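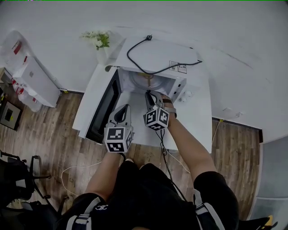

The microwave with its door open and a cup on the turntable.

Home Rooms Kitchen FAQ Contact

Sandstead House: Microwave Questions

Where do I find the settings?
There are two knobs on the right side of the front, one above the other. One sets the power and the other sets the time. Start on a short time and add more if you need it.

Can I use my own cup?
Yes, if it is marked microwave safe. Check the bottom of the cup. Do not use anything with a metal rim or gold trim.

Where should the cup go?
On the glass turntable, clear of the walls. Leave a small cup uncovered, and don't fill it to the brim.

Which way does the door open?
To the left. Keep that side of the table clear before you open it.

Does the turntable come out?
Yes. Lift it straight up and wash it in warm soapy water. Dry it and set it back level. If it rattles, it is not seated right.

Can I put things on top?
Please don't. The label with the specifications is up there and we need to be able to read it.

What if something spills?
Unplug the microwave and wipe the inside with a damp cloth. Spills left until the Thursday cleaning are hard to get off.

Who do I tell if it stops working?
Leave a note for Mavis Sorensen at the front desk, or call extension 33. Please don't take the casing off yourself.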